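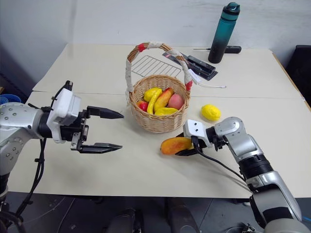
Home Tickets Knowledge Base Vendors Log out

Filed under: Equipment Requests / Arms & Grippers / Waiting on Budget

Subject: Second two-arm station, or at least an honest table

Opened by: Coralie Tawhiri
Site: Brunton lab, upstairs
Priority: Normal (I chose High, the form changed it)

Original request

We have one two-arm station and two projects that need it. Fruit sorting has it in the mornings, the kitchen tool work has it in the afternoons, and the changeover eats most of lunch. I'm asking for a second station in the September round. If the answer is no, please read down to the part about the table, which is cheaper.

What we have tried so far is sharing. We put up a sign-up sheet. The sheet worked until both projects had a demo coming, and then it became a record of who got in earliest.

Update 1, purchasing

Thanks for your request. Please attach a quote, a list of existing equipment that could be reused, and a short statement of need. Requests without a statement of need are closed automatically.

Update 2, Coralie

Statement of need: we need it.

Longer statement of need, as the first one bounced. The fruit task is basket work. One arm holds a mango in front of the basket while the other waits with its gripper open, and the lemon is out on the table by itself for the round after. The pieces are artificial, so at least the produce line in the budget is closed. The arms are fine. The grippers are fine for anything shaped like fruit. What we run short of is hours on the one station.

The wire rack at the back of the table belongs to the kitchen project. It lives there now because carrying it to the shelf and back twice a day was adding to the changeover. The screwdriver is mine. The water bottle is also mine and isn't on the equipment list, whatever the last audit said.

Update 3, Coralie

Quotes attached. Skumham will sell us a matched pair of arms with grippers, mounts and a year of support. Lead time is long and they would like a deposit before they tell us how long. Cesisen is cheaper on the arms but sells the wrist mounts separately, also the cables, also the bracket that holds the cables. By the time I had added everything needed to make a Cesisen arm pick up a peach, the difference had shrunk to something I could have lost in shipping.

Both quotes leave out spare fingertips. Ours are pointed, and pointed tips wear. I want a line for these from the start. Last time we left them out of the plan and paid for rush delivery on parts that weigh less than the invoice.

Update 4, purchasing

Can the existing station be used for longer each day instead?

Update 5, Coralie

It can. I've logged it. We ran late sessions for a month and here is how that went:

- Got 200 extra runs, which both projects wanted.
- Lost 100 of them to a loose connector on the left arm that we only found when somebody looked at the data the next morning.
- Ordered a connector. It came from Skumham's parts desk in a box you could have shipped a dog in.
- Refitted, retested, no repeat of the fault. I'm calling the connector closed.

Longer days also mean longer days for whoever is running the arms, and people are in a different budget. I asked. That one is empty too.

Update 6, purchasing

Please confirm whether the second station could be placed at Prandavbridge, where floor space is available.

Update 7, Coralie

It could be placed there. So could I, presumably. The fruit basket, the kitchen tools and everyone who knows how to restart the thing are at Brunton. If it goes to Prandavbridge we need a second set of props, a second set of spares and a travel line, and I've put rough figures for all three in the spreadsheet under "Prandavbridge, if we must." I'd like it noted that we have space upstairs if the old cabinet goes. Facilities says the cabinet is ours. We say it was there when we moved in. Separate ticket.

Update 8, Coralie — the table

While I wait, the table. The work surface is two table sections pushed together, and the far one sits slightly higher than the near one. For most jobs you would never care. For us the seam runs right across the working area, and a piece that is set down on the near side and then has to be slid to the far side meets a small curb.

Things tried:

Shims under the near section. Better at one end, worse at the other. Took them out.

Tape over the seam. Looked good until a gripper came down on it and took a strip of it along for the ride.

Teaching the arms to lift everything over. Works, costs time on every run, and means we're now collecting very careful data about our furniture.

Fix requested: one single top, white like the current one, long enough to cover both sections. The local quote is for roughly 2,000 including delivery and getting it up the stairs. I know this sounds like a lot for a table. It's less than the deposit on either pair of arms and we would use it the day it arrived.

While somebody is up there with tools, I'd also like proper clips for the gripper cables. The ones on the left arm loop down past the front of the table, and the right one takes its own route over the top. We've had no snag from it so far and I'd rather spend a little on clips than write that update.

Update 9, purchasing

The table can't be bought under Arms & Grippers. Please open a new request under Furniture.

Update 10, Coralie

Opened under Furniture. Furniture asks whether the table is for a person to sit at. I put no. It was sent back to Arms & Grippers.

Update 11, purchasing

We've linked the two requests. The table is approved, subject to a final size. The second station is moved to the next round with a note that Skumham's quote is preferred if support is included in full. Please ask both vendors to hold their prices.

Update 12, Coralie

Asked. Skumham will hold. Cesisen will hold the arms and has put up the bracket.

Measured the table, both sections, including the seam. Size is in the spreadsheet. Spare tips are in there too, line 2, please don't take them out again.

Status: Partly approved
Next action: purchasing, table order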